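公共卫生基础 › 传染病与健康传播

第四章 “多喝水”能防感冒吗：读懂一条健康建议

每到换季，同样的话就会再传一遍：多喝水，把病毒冲走。说的人语气笃定，听的人很少追问，冲走的究竟是什么，从哪里冲到哪里去。呼吸道病毒在上皮细胞内复制，喝下去的水走的是消化道。单凭这一点，“冲走”的说法就该打个问号。

本章不打算劝人少喝水。发热、出汗、食欲差的时候，补液有它的道理，脱水的人也确实更难受。可疑的是从“病人需要补液”到“健康人多喝就不得病”的那一跳，中间缺了证据，往往只补上一句“大家都这么说”。

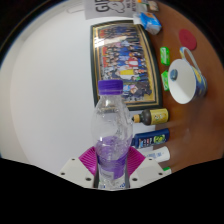
我母亲那一辈人都这么喝，也没见谁喝出毛病，Nevine镇的一位读者在试用本教材后写道，既然无害，何必较真？

这个问题值得认真回答。“没见谁出毛病”是印象，没有对照，也没有记录。至于无害，心力衰竭或肾功能不全的患者常被要求限制饮水，对他们来说，笼统的“多喝”未必安全。还有一种害处较难察觉：人以为自己已经有了防护，便不再开窗，不再洗手，也不去接种疫苗。

再看一个教学案例。Drindo社区在四月做过一次饮水活动，报名者300人，坚持到底的有90人，其中18人报告感冒。宣传单据此写道，八成参与者“成功抵御病毒”。读者不妨先停下来想想，退出的人去了哪里？没有参加活动的居民，同期又有多少人感冒？四月本来就是当地感冒渐少的时候，这一点宣传单只字未提。后来有人联系上退出者中的44人，询问的方式却与前面不同，两组数字放在一起也比不出什么。
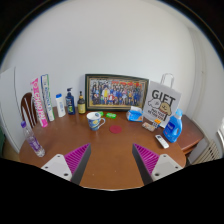
图4-2 桌面与塑料瓶

本章先介绍对照组与失访偏倚，再讨论自报症状为何靠不住，第三节回到Drindo的数据，请读者自己改写那张宣传单。改写时请留意“抵御”“增强”“排毒”一类动词，它们听上去像结论，却很少说明测量的是什么。

4.1 没有对照，就没有“有效”

一个人喝了水，感冒好了。普通感冒多半会自行好转，不喝那几杯，大概也会好。

© Buvano教育出版 | 勘误与联系：Andreadis编辑室 | 返回顶部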